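Ulthorpe Digital Skills: progress report to Estex
Prepared by Sabina Selvanayagam, 2024-06-21

Quick one this quarter as we are mid exam window. Full spreadsheet went to Lakmal Begum separately, shout if it hasn't arrived.

Where we are. Second cohort is through the customer records module and has started on the reporting one. First cohort finished, bar two people who are resitting. Practice papers now done in-house by Karthik, no more bought-in question banks. More on that further down. 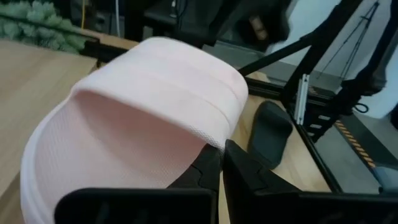
7 min read

Enrolment. 20 places funded, all filled. Two withdrew in the first fortnight (one new job, one childcare), both places refilled from the waiting list. Attendance good on the evening group, patchy on the daytime one. Moving daytime start back by half an hour to suit the bus.

Exams. Booking was a headache. The test centre changed its ID rules with little warning and we had people turned away at the desk. Fees not refunded. Vasanthi is chasing and has had one reply, which said they would reply. Now checking everybody's ID at enrolment and again the week before. Should have done that from the start.

First cohort results: most passed first time. Weak spot was security roles and permissions, same as last year. Karthik has added an extra session on it and rewritten the lab so learners set up a small made-up sales team from scratch and then have to find out why a user can't see an account. Slow going but they like it.

Practice questions. You asked last time why we dropped the downloads. Short version: too many of them were wrong or out of date, and a couple looked very much like live exam questions, which could get a learner's certificate pulled. So we write our own. Each question gets a written explanation and a link to the page it comes from. Bonari, the quiz tool, holds the lot. It works on phones, most of the time. The offline mode loses scores if the app is closed too early, reported to their support, still open. 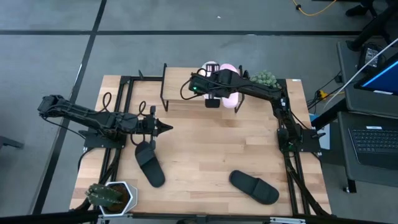
Category: Training and Skills

Staffing. Donnie Tennant started as second tutor, evenings only. Has sat the exams himself so knows where people trip up. Needs to finish his assessor award before he can sign off coursework, booked for August. Until then Karthik signs off for both groups, and he is stretched. I would rather flag that now than in the next report.

Money. On budget overall. Underspend on printing, overspend on resits. We would like to move 2000 pounds from the materials line to exam fees, to cover resits and the people turned away. Lakmal, can you confirm wether that needs a formal change request or if an email will do? Need an answer before the next booking deadline please.

Employers. Løken have offered work shadowing for two learners at their support desk. Dates not fixed. Two other firms said yes and have gone quiet. Vasanthi ringing round again next week.

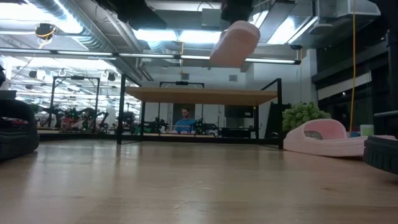

Pink slipper-shaped pieces at the table.

Problems and risks
Test centre, as above. Looking at a second one, further away but easier to deal with. Travel costs would go up.
The exam syllabus is being revised. No date given. If it lands mid-course we will have to rewrite part of the question set and possibly re-teach a unit.
Practice system licences run out at the end of August. Renewal quote requested, nothing back yet.

What learners said. Mostly happy. Want more timed practice and less slides. Several asked for the mock paper to be the same length as the real one, fair point, done. One complaint about the room being cold, passed on to the building.

Next quarter
Finish reporting module, second cohort.
Resits for the two from the first.
Get Donnie signed off.
Fix dates with Løken.
Question set review, Karthik and Donnie. Permisions section first.

Case study you asked for is half written, learner wants to read it before it goes anywhere. Will send when she has okayed it. I'm in the office Mondays and Thursdays if easier to ring.

Sabina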